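Flokotdale Road Shop: the snack aisle refit

A small gallery from the refit of our snack aisle, put together for members who asked what changed and where things went. The shop closed for 4 days in April while the old shelving came out and the new white units went in. Most of the work was cleaning, measuring and carrying, and there was more of each than we had planned for.

Only one picture made it onto this page so far. The rest of the entries are notes on each part of the aisle, in the order you come to them when you walk in from the front door. More pictures will be added under each heading as they are sorted.

The entrance end

Crackers and rice cakes are now on the left as you come in, where the greeting cards used to be. The cards have moved next to the till. The bottom shelf is kept for the big catering boxes, so please ask if you need one lifted out.

The old shelving was cream-coloured metal and had been in the shop for longer than anyone could put a date on. Two bays went to Hutsuliak, the hardware place, and are now holding paint tins. The others were too bent to use again and went for scrap.

Nuts and dried fruit

These used to be split between two aisles, which caused a lot of questions. Everything is together now, with the unsalted nuts on the upper shelf and the salted ones below. The loose scoop bins have been dropped. The lids cracked every winter and replacements were no longer available in that size.

The price rail here is the clip-in type from Pullico. It takes a wider label than the old one, and the unit price is printed in larger numbers. We have had several good comments about this from people who leave their reading glasses in the car.

Chips

This is the section that changed the most. The bags used to be jammed upright on narrow shelves and the bottom row was always crushed. On a white surface the colours stand out more, and it is easier to find the flavour you came in for.

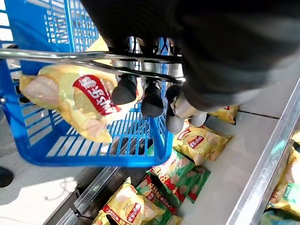 Yellow chip bags, one in a blue basket and more of the stock beside it.

Imported flavours are mixed in with the regular ones. We tried a separate section for them first and people walked straight past it. If the writing on a packet is in a language you don't read, there is an English ingredients sheet at the counter, and staff can print you a copy.

Large sharing bags are at the far end. Multipacks are above them – these are light, but the top shelf is high, and there is a step stool at the end of the bay for staff use. Ask and somebody will get one down.

Baskets

We kept the basket stack by the door and added a second one halfway down the aisle. It seemed a small thing, but people often come in for a single item and end up with an armful by the time they reach the biscuits. Return baskets to either stack. Please take receipts and onion skins out first, as the skins get caught in the openings and are slow to pick out.

The baskets are washed once a week in the yard. In cold weather this is done in the back sink, a few at a time.

Biscuits

No great change. The plain biscuits are at waist height and the chocolate ones are one shelf up, away from the heater pipe. The seasonal tins will go on the end display when they arrive. The tins from last year that were used for the raffle can still be claimed at the counter.

The floor

The floor under the old units had 49 tiles that were cracked or missing, and all of them were replaced before the new shelving was put down. The colour match is close, though you can tell where the new ones are if the light is on them. The adhesive came from Drostance and needed a full night to set, which accounted for one of the days we were shut.

Cost

The whole job came to around 3,000 dollars, including the tiles and the price rail. Labour is not in that figure, as the staff did most of the lifting. The next section to be done is household and cleaning, and the shop should be able to stay open for that one.

Still to come

There are 8 shelf labels waiting to be reprinted after a spelling mistake, all of them in the nuts and dried fruit section. The prices on them are correct. A hook for the cloth bags will be put up near the till once the right screws turn up.

Page updated 1 November 2023

Recent galleries
New awning over the front door
Produce cooler: before and after
Moving the bread racks
Stocktake at Flokotdale Road
The yard after the storm
Old price tickets from the back room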